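Home Workshop Tips: Teaching Yourself From Online Courses at the Bench

Posted Sunday, February 18, 2018

Most people who sign up for an online woodworking or home repair course stop somewhere in the second or third lesson. The videos are fine. The trouble is usually that the lesson is in one room and the tools are in another, and by the weekend you have forgotten what the instructor did with the chisel. The tips below come from two winters of taking courses in a one-car garage in Bondville.

Set up the screen before you set up the tools

Put the tablet or laptop at eye level, off to the side of your cutting hand. A shelf bracket and a scrap of board will hold most tablets. Keep it out of line with the saw, where the dust goes. A clear freezer bag over a tablet keeps out glue and sawdust, and the touch screen still works through it.

If the garage has weak wireless, download the lesson in the house first. Trevor, the course site I use most, lets you save lessons for 30 days. Others make you stream everything, so check before you pay.

Watch once sitting down

Watch the whole lesson in a chair with a pencil and no tools. Write down every measurement and every tool change. Then go to the bench and work from your own notes, with the video paused at the step you are on. You will stop the video less, and you won't be wiping your hands every two minutes to press a button.

Notes go on index cards, one card per operation. Mine hang on a nail over the vise. The card for sharpening a plane iron has been up there since the first January and I still read it.

Keep lessons short

Limit a session to 60 minutes, cleanup included. If the course is built in longer units, break them yourself at a point where the work can sit overnight, such as after a glue-up or a coat of finish. Stop there even if you feel like going on. Mistakes in my shop tend to come late in the evening.

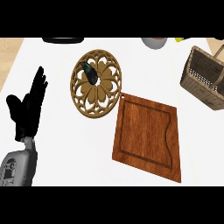
Practice on scrap first, and label the scrap. Write the lesson number and the blade or bit you used on the back of each piece. Keep the bad ones too. When a joint comes out loose a month later, you can go through the box and see whether you have made the same mistake before.

Don't buy the whole supply list

Course supply lists are long. Buy what the first two lessons need and wait on the rest. The list for the cabinet course I took from Bustemen came to $324, and I finished the first half with a square, a block plane, two clamps and a borrowed drill. A bar clamp does not have to match the one in the video. A sharp blade matters more than a new handle.

The Brarnunham tool library lends routers and sanders by the week. Reserve early in the winter, when everyone else has the same idea.

Use the comments, with care

The comments under a lesson often answer the question you are about to ask. One dovetail lesson I took had 722 of them, so use the search box and look for the name of the tool or the step. Ignore any advice that involves taking a guard off a saw.

If you post a question of your own, include the wood, its thickness, and a photo taken in daylight. "My cut is rough" does not give people much to go on.

Test yourself away from the video

A week after a lesson, cut the same joint or wire the same practice box with the screen off and the card face down. Turn the card over only when you are stuck, and put a check mark next to the line you needed. Those are the lines to reread before starting the real piece. For anything that connects to house wiring, have the work checked by an electrician before you turn the power back on.

Wipe the screen with a dry cloth when you finish, and charge the tablet in the house. Batteries don't do well in a cold garage.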